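Learning > Young Visitors > Explainers > How Packages Keep Food Fresh

How Packages Keep Food Fresh

Hurnonthorpe Museum of Household Life
Written by Zdenka Dervishi for readers in the elementary grades

Most of the food in a kitchen arrives inside something. Flour comes in a paper bag, milk in a carton or a jug, and peas in a can or a freezer bag. This explainer describes what packages do and why there are so many kinds of them.

What makes food go bad?

Food begins to change as soon as it is picked, baked or cooked. Very small living things, such as bacteria and mold, land on it and start to grow. They are too small to see one at a time, but when enough mold has grown on a slice of bread it shows as a fuzzy green or white patch.

Air changes food as well. Air contains a gas called oxygen, and oxygen reacts with the oils and fats in food. Nuts that have been left open for many weeks taste bitter for this reason. The food has become rancid.

Water can be a problem in two directions. A cracker takes in water from damp air and becomes soft. A slice of cake loses water to dry air and becomes hard. Light can also fade the color of some foods and change their flavor.

Before modern packages

People kept food for a long time before there were grocery stores. They dried fruit in the sun, packed fish in salt, and stored vegetables in vinegar. Clay jars were closed with wax, cloth or a layer of oil. In cold places, families kept apples and potatoes in a cellar, where the air stayed cool all year.

Visitors to the Clandley Gallery on the lower floor may see a farmhouse pantry with stone crocks, a salt box and a flour barrel. The barrel held enough flour for a family for the winter. Children may lift the lid of the salt box, which is a copy made for handling.

The sealed can

Just over two hundred years ago, a cook in France found that food sealed in glass jars and heated in boiling water would keep for months. The heat destroyed the living things inside, and the seal stopped new ones from getting in. He did not know about bacteria, which scientists had not yet connected with spoiled food, but his method worked. Soon afterward, makers in England began using metal containers, which did not break as easily as glass.

Early cans were thick and heavy. Some had to be opened with a hammer and chisel, because the can opener came several decades later.

Packages for dry snacks

Dry, crisp foods need a different kind of care. They contain very little water, so mold does not grow on them easily. They must be protected from damp air, from oxygen and from being crushed. A package for this kind of food should close tightly and should hold its shape if the food is fragile.

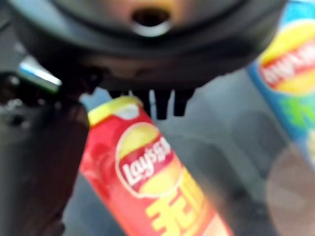 The top of a snack can.

Bags do the same work in another way. Many snack bags are filled with nitrogen before they are closed. Nitrogen is a harmless gas that makes up most of the air we breathe, and it does not turn oils rancid. It also puffs out the bag like a small pillow, so that the food is cushioned on its way to the store.

Many packages are made in layers. Paper or cardboard can give strength. A thin sheet of metal foil keeps out light and air, and plastic keeps out water. Packages made in layers can be difficult to recycle, as the materials have to be separated first. Rules differ from one town to another, so it is best to check with an adult before placing a package in the recycling bin.

Try it at home: the cracker test

Ask an adult to help. You will need 3 crackers of the same kind, a plate, a jar with a tight lid, and a paper bag.

Put one cracker on the plate. Put one in the jar and close the lid. Put the last one in the paper bag and fold the top over. Leave them side by side for 2 days, away from pets. Then break each cracker in half and listen. Write down which one makes the loudest snap. If the weather is dry, you may need to wait longer to hear a difference. Please do not eat the crackers after the test.

Words to know

Bacteria: tiny living things found almost everywhere. Some are helpful and some cause illness.
Nitrogen: a gas with no color and no smell.
Preserve: to keep something from spoiling.
Rancid: having the bad taste or smell of old oil or fat.

School groups of up to 30 pupils may book the Pantry Workshop with Rok Leka at the education desk. Workshops are held from October onward.

Related explainers
Why Does Bread Rise?
Salt: A Very Old Ingredient
The Ice Wagons of Cedton
How Glass Jars Are Made
Inside the Todorova Dairy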